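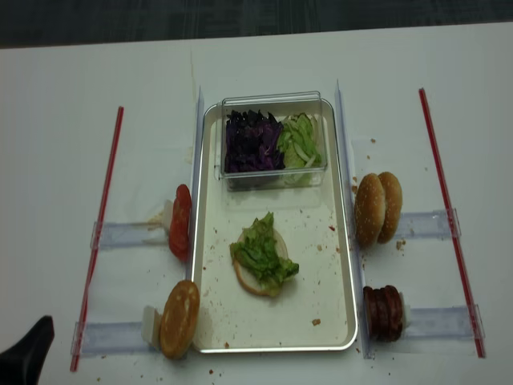
Ezequiel Urquijo

24 Jul 2019

Crumbs. I have crumbs in my shoes, in my laptop bag and, according to Nnamdi, in my eyebrow. Today was the long test day for the burger arm and I'm writing this on the train before I forget which numbers were which.

So, the big one first: 70 percent! That's full burgers, bottom bun to top bun, with the new way of training. I had told Ignacio I'd be happy with half and he gave me that look he gives people who pick easy targets, so I get to be a little smug tonight. (He bought the coffee. It was bad coffee.)

I should write down what the new way is, because in April I thought I'd remember everything and then couldn't read my own notes. The old policy learned from whole burgers. One of us drove the arm through the entire build, start to finish, and the network saw it as a single long thing. It was pretty good at the first moves and then it would drift. A bun would land a bit off, the lettuce would land a bit more off because of the bun, and by the patty it was somewhere none of us had ever shown it, so it just sort of hovered there thinking about its life.

The new set has 365 demonstrations and most of them start in the middle. We put the burger half built on the tray by hand, on purpose a little wrong, and then drive the arm from there. Bun crooked, lettuce hanging off to the right, whatever. That's what the table looked like when I stopped for lunch, bun down with the ruffled leaf slopping over the side and the patties waiting, and a few months ago that leaf would have ended the run. Today the arm picked a patty off the stack and put it down flat on top like it had never heard of a problem. I made a noise. Tanko came in from the hallway to see if I was hurt.

It was Tanko's idea, to be fair to him. He'd been going on about starting in the middle since the spring and I kept saying we needed more data of the regular kind first. We did not need more data of the regular kind. I'm going to tell him that tomorrow, in person, and get it over with.

The layout matters more than I expected too. Everything stands up on edge now along the sides of the tray, tomatoes on the left, patties on the right, with the white foam behind them. Kęstutis wanted them lying flat in dishes, the way a kitchen would have it, and I get why, it would look so much nicer in the video. But flat patties stick together and the gripper comes up with a pair of them and then everyone's sad. On edge it can get a finger in. The clear rulers under the stations came out of my desk drawer, if anyone from Nara ever asks where the equipment budget went. I line the stations up on them between runs, and that alone cut down the arguing about whether the tomatoes had moved. (They had moved. They always move.)

Now the failures, since I promised myself this diary wouldn't be all bragging. The tomato is still the worst by a mile. If the front slice sags, the gripper closes on the top part and squashes the rest down, and then the next try is worse because the stack has changed shape. I watched one run where it tried the same slice over and over and I swear it was getting mad. Starting in the middle doesn't fix that, because the mistake happens at the pick and all our crooked starts are about the place. I want to record a batch with ugly tomato stacks. Ignacio says that's just the same trick moved over a foot to the left, and yes, that's exactly what it is, thank you.

The shredded stuff was half and half. We only asked for cabbage on some of the builds, and the cabbage is so dark in that container that I think the camera has trouble telling how full its side is. The arm dips in too shallow and comes out with three sad strings. With the pale lettuce next to it there's no trouble at all. Could be lighting. Kęstutis thinks it's the depth, and he has been right about cameras often enough that I'll let him look at it before I start moving lamps.

One more thing that bugs me. I scored the runs myself, and I also trained the thing, and I noticed after lunch that I was being kind. A top bun that slid partway off got a yes from me in the morning and a no in the afternoon. So I went back through the recordings with Nnamdi, who has no feelings about this project whatsoever, and he changed 2 of my yeses to noes. The 70 is after his corrections, I'd like that on the record. Next round he scores and I stay out of the room - or at least I sit facing the wall.

Still no comparison with the same amount of old-style data, and I know that's the first thing anyone will ask. Maybe it's the mid-build starts, maybe it's just more driving by people who have gotten better at driving. I'm certainly better at it than I was. The old set was mostly me in my first month, jerking the arm around like a shopping cart with a bad wheel. To do it right I need to record whole builds again, fresh, same hands, same table, and I can already feel my shoulders complaining. Two days of that, if the Piltier folks don't need the room.

Didn't wipe the table. I meant to, and then I wanted the train. Sorry, Tanko. Buns are on the list for tomorrow, the ones with the sesame because the arm seems to like those, and I need to find out who took the good tongs.

Recent entries
The gripper fingers from Robles finally came
Why I stopped trusting my April notes
Teaching Prullolell to let go of things
A short rant about lettuce

This site uses cookies to remember your settings and count visits. By continuing to browse you agree to their use. Accept | Learn more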